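4.2 Registering scans in Plulau

Before you start, copy all scans to a local drive. Plulau will open files from a network folder, but registration may stop if the connection drops.

1. Open the project and choose Import. Select every scan from the same level of the building.
2. Set the units to metres.
3. Pick one scan as the base. Choose one near the middle of the floor. 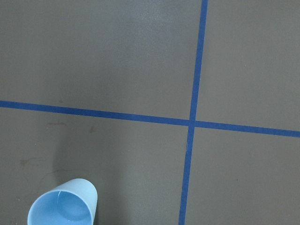 4. Click Match. A set of 41 scans can take an hour or more – leave the program open until the report appears.
5. Check the overlap column. Any scan marked in red must be placed by hand (see 4.3).

Note: survey control points are imported separately, as a CSV file with no header row.
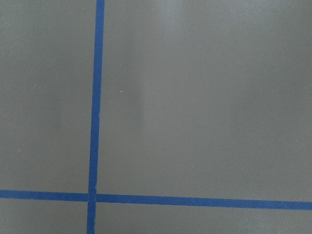 6. Click Lock, then export the point cloud to your modelling software.

Caution: Lock cannot be undone. Save a copy of the project first.

If the report shows error 508, the licence has expired. Send the project number to Emese Szűcs at Zavby support.

Section last revised 2025-12-03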